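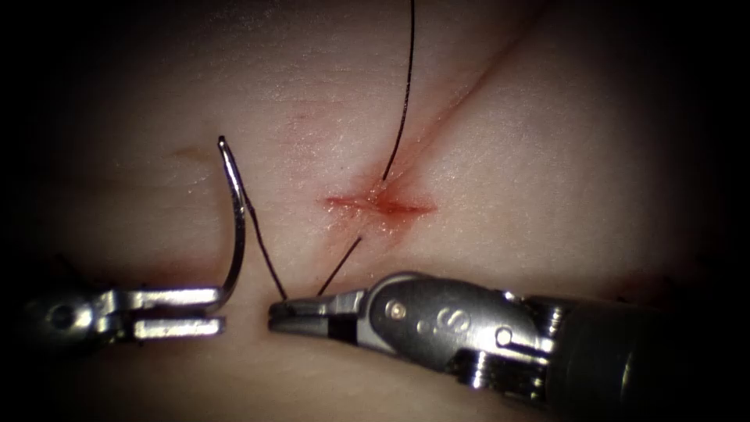
Fixed view. Needle in the left jaws, two runs of thread meeting at the right.

4. Teaching Eren to find the thread

By now you should have Eren installed, both cameras showing up in the device list, and the arms talking to Medus (if the Medus icon in the corner is still gray, go back to section 3, I'll wait). This is the section I get the most mail on, so I rewrote it in March and made it longer. Sorry! It's also my favorite part of the whole setup.

Quick recap of who does what. Eren looks at the pictures and says where the needle, the thread, the jaws and the cut are. Medus takes that and plans the next move for the arms. If Eren is wrong, Medus will plan a lovely smooth path to the wrong place, so we want to get this bit right before we let anything move on its own.

4.1 Before you start

Put the arms in Hold. Not Pause, Hold. Pause lets Medus pick the plan back up as soon as it gets a fresh thread estimate, and you're going to be generating fresh thread estimates all afternoon.

You'll need:

A practice pad with one cut in it and some dark thread. Black thread on a pale pad is what the starter model was trained on.
A curved needle already on the thread.
The light you're really going to work under.
A recording from each camera. If you haven't made any, the Record button is on the Views tab.

CAUTION: Check that Hold is on for BOTH arms. The button on the main screen only holds the arm you have selected. I've asked for this to be changed and it's on the list.

4.2 Load the starter model

1. Open Eren and go to Models, then Starter.
2. Pick "thread-pad-4". The older ones are still in there for people who have projects built on them. Don't pick those.
3. Click Load and wait for the bar. The first load is slow and the window may go white on you. Leave it alone.
4. Go to Views and turn on Overlay for the fixed camera.

You should get colored lines drawn on top of the picture: green for thread, blue for needle, orange for jaws, and a yellow outline for the cut. On a fresh install it'll be half right. You might see the thread come in as one long squiggle that runs straight through the needle and out the other side, and that's fine for now, we're about to fix it.

Note: if there's no overlay at all, the color order is probably flipped. Views, Advanced, Swap Channels. Red areas turning blue on your screen is the giveaway.

4.3 Label the fixed view

Labeling is just you drawing the right answer on a handful of pictures so Eren can learn from them. You don't need hundreds. I did my own setup with 14 from the fixed camera, and I'd rather you did that many carefully than a big pile in a hurry.

1. Open your fixed camera recording and scrub to a moment where a jaw is holding the thread.
2. Press L to freeze it and open the label tools.
3. Choose Thread, and click along the strand from one end to the other. A click every little way is plenty, Eren draws the curve between them.
4. When the thread goes into the pad, STOP. Press Enter to end that piece. Don't click across the hidden part.
5. Start a new piece where the thread comes back out.
6. When a piece ends in a jaw, put the last click right at the tip of the jaw and press J. That tells Eren the thread is gripped there.
7. If another piece leaves from the same jaw, start it with J as well. Eren will know the two belong together.
8. Choose Needle. Click the point first, then along the arc, then the back end where the thread is attached. Press N on that last click.
9. Choose Jaws and draw a rough box around each pair. Rough is fine.
10. Save with S and move on.

The picture up at the top of this section is a handy one to practice on, so I'll use it for the thread. You'd end up with three pieces: one coming down from the top edge and stopping at the red spot in the cut, one from below the cut to the right-hand jaws, and one from the right-hand jaws to the back of the needle. The first piece ends at the pad. The second ends with a J, and the third starts with a J and ends with an N.

Dela Antwi asked me whether a strand that runs off the edge of the picture needs anything special. It does, sort of. Put the last click as close to the edge as you can and press E. If you forget, Eren thinks it has found a loose end there, and Medus gets very excited about loose ends.

Note: shiny needles. Under a strong light you'll get a white streak along the curve, and the starter model likes to follow the streak instead of the whole needle. Click down the middle of the metal and ignore the bright line. Same goes for the jaws, only there it matters less.

Note: creases. A faint line in the pad can look a lot like thread to a model that hasn't seen one before. You don't have to label creases, but do keep a few pictures that have them in your set. If Eren keeps drawing green on one anyway, use the Not Thread brush over it and retrain.

4.4 Label the wrist view

Okay, second camera! Same tools, same keys, but the instrument fills a lot more of the picture and everything is closer, so a few habits have to change.

1. Switch the view to Wrist. Check that the name at the top of the window changed. (I once labeled a whole batch into the wrong view and had to bin it.)
2. Choose Mask, and paint over the part of the instrument that never leaves the view: the shaft and the wrist housing. You only do this once. Leave the jaws out of the mask, they need to stay visible to Eren.
3. Label thread the same way as before. If a strand goes behind a jaw, end the piece on one side and start again on the other, with a B on both clicks. B means "behind, but still there."
4. Choose Knot and click once in the middle of each knot. One click, no outline.
5. For each short end coming off a knot, use Tail. Start at the knot and finish at the cut end.
6. Choose Cut and outline the slit itself. Keep the outline tight, and leave the pink or red smear around it outside.
7. Save, and repeat until you've got at least six.

CAUTION: Don't move the wrist camera after you've painted the mask. Even a small bump puts the mask in the wrong spot, and Eren will happily hide real thread under it. If you do knock it, click Clear Mask and paint again.

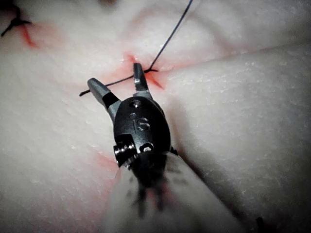
Brisa Camacho does step 5 before step 4, and she's told me more than once that this guide has it backwards. Her way, you follow the tail in from its free end, and by the time you get to the knot you already know where the middle is. She also says to label every knot you can see, including finished ones well away from where the jaws are working, or Eren will decide that a knot is only a knot when there's an instrument next to it.

I tried it her way and I'm happy with either order. On the second point she's completely right, and I've added a check for it in 4.6.

4.5 Train

1. Go to Models, then Train.
2. Tick both views. Training them together takes longer but the results match up better.
3. Leave Passes where it is. Please. It's the first thing everybody turns up.
4. Click Train and go get lunch. On the desktop we have at Plitimmont it takes over 3 hours, and on a laptop I'd just leave it going overnight.
5. When it's done, give the model a name you'll recognize next month. "test2final" is not that name, and yes, I have one.

If training stops early with "labels do not connect," you have a J somewhere without a partner. Click Show Me and Eren will jump to it. Nine times out of ten it's a piece that was started and then left with a single click in it.

4.6 Check it before you trust it

Play back a recording you did NOT label from, with the overlay on, and go through these:

Does the green stop where the thread enters the pad, and start again where it comes out?
Does the blue reach all the way to the needle's point?
Do finished knots stay marked when the jaws are somewhere else?
Does the yellow outline stay on the slit, or does it wander out into the stain?
When a strand passes behind a jaw, does Eren keep it as one strand?

Any "no" means a few more labels of exactly that situation, then train again. Chepkoech Mfaume keeps a folder called Khaemba with nothing in it but awkward moments, and she adds to it every time a check fails. I've stolen the idea (mine is called Ugh).

4.7 Hand it over to Medus

1. In Medus, open Inputs and choose your new model from the Thread Source list.
2. Set Confidence to High. You can loosen it later.
3. Turn on Ask Before Moving.
4. Take the arms out of Hold, one at a time, with your hand near the stop button.
5. Click Plan Only first and look at the path on screen. If it heads for the right bit of thread, click Go.

CAUTION: Medus remembers the last Thread Source per project, not per computer. If you open an older project it'll quietly go back to the older model. Look at the name in the Inputs box every time.

If the path looks odd but the overlay looks good, the trouble is in the camera-to-arm alignment and you want section 6. If the overlay looks odd as well, go back to 4.3 and check your J and E clicks before you touch anything else.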